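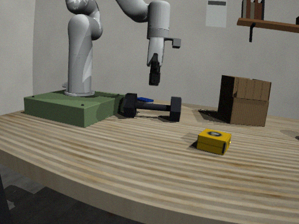 Side view, gripper open to question, nothing held.

Hindstead robotics club, sim notebook, February 2026

Task is pick up the dumbbell and hold it over the table. Kátia Damasceno wrote the grasp script in October and I am only changing the approach height and the finger force. Physics step is unchanged. The training budget for the Netar policy is 2,000 episodes, so I want the scripted version solid first.

Friction on the handle went up one notch. Left the mass alone. Amirul Yusof thinks the mass is too low anyway and wants to check it against the one in the gym.

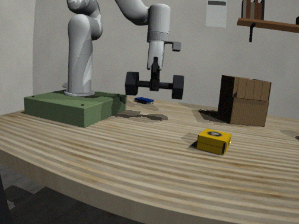
Grasp height

The script takes its target from the center of the handle. I lowered the offset by 3 mm and saved it as a separate config so the old one can still be run.

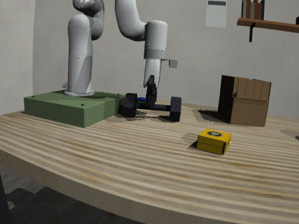 Start pose is still the weak spot in our randomizer. It picks a position for the dumbbell and only checks that it is on the table. With the left weight right up beside the green base, as in this layout, the arm has to work close to its own mount. I'd like a minimum distance in there. Kátia has the file open, so I'll ask before touching it.

Close camera

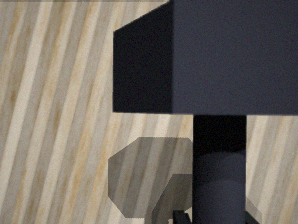 Policy input is going to be the side camera plus this one. Amirul set the close view up and asked if the crop was all right. The finger covers the right side of the gray octagonal shape, so I'd shift the camera left a bit before we record anything. Saved 106 test frames with the current crop to compare.

To do: distance check, camera shift, rerun both offsets.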